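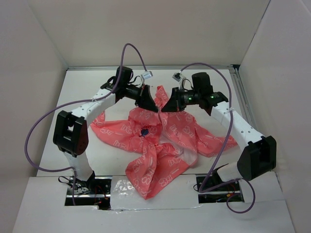
Folding printed garments on a shared worktop
Posted in: Household and Laundry – Clothing Care

Our residence association at Ollatstead operates a laundry room for 54 apartments, and I have been asked to prepare written folding instructions for the wall above the table. Most shirts and trousers present no difficulty. The trouble lies with thin printed garments, such as the coral-pink one lying crumpled on the white tabletop, which do not hold an edge and slide out of alignment as soon as the second fold is made. Residents have asked whether such items should be laid out flat first or lifted and shaken, and whether a pinch taken near the middle of the fabric is a sound way to begin. I would also be grateful for advice on storage. The shelves are 14 inches deep, and the folded pieces should not hang over the front. The instructions must be short enough to fit on a single sheet.

Shaimaa Ghoneim
Ollatstead Residents' Laundry

Kamel
Member, 2179 posts

Thank you for setting the matter out clearly. The following procedure is the one used in the linen room where I was employed for several years, and it may be copied without permission.

Find the shoulders or the waistband before attempting any fold. A garment that has been dropped in a heap gives very little indication of its top and bottom, and time spent pulling at the nearest hem is generally wasted. Where a ridge of fabric stands up in the middle, it may be pinched and lifted a few inches so that the layers beneath fall apart. The ridge itself should not be treated as a fold line. Once the top edge has been found, hold it at both ends, lift the garment clear of the table, give it one firm shake and lay it down again with the top edge farthest from you.

Smooth from the center toward the sides with the flat of the hand. Thin fabric should be pressed and not dragged, as dragging stretches one side and the two halves will then fail to meet.

Fold one side inward to the center line, then the other. Sleeves, if there are any, are laid straight down along the folded side. The piece is then folded upward from the hem in thirds. For a shelf of 14 inches, the finished length should be kept to 12. Should the garment be too long, fold in quarters and accept a thicker stack.

Printed fabric may be folded with the print facing outward or inward. In our linen room the print was kept outward, which allowed articles to be identified on the shelf without being opened. If the print feels raised or tacky to the touch, the care label should be consulted and the garment folded with the print inward over a sheet of plain tissue. We did not iron directly over any print.

One further point concerns the tabletop. A smooth surface is easy to keep clean, but light fabric travels on it. A cotton towel spread underneath will hold the garment in place – the difference is considerable with anything silky.

Elside

I would roll them. Folding thin material on a shared table is more trouble than it is worth, and rolled clothes fit in a basket.

Luvirwood Housing Office

We maintain a comparable room and posted folding instructions there in July. Our first sheet ran to 144 words and was not read. The present version has five lines, printed in large type, and has been received more favorably:

Find the top edge.
Lift, shake once, lay flat.
Smooth from the center.
Sides in, then fold up from the hem.
Clear the table for the next resident.

We would support the use of a towel, as recommended by Kamel, provided that someone is responsible for washing it. Rolling is acceptable for baskets but has not worked on our open shelves, where the rolls come undone and fall to the floor. We have no guidance to offer regarding tissue.

Shaimaa Ghoneim

I am obliged to all who replied. The five lines will be adopted with the shelf measurement added beneath them, and a towel will be kept on the hook beside the door. The question of who is to wash it has been placed on the agenda.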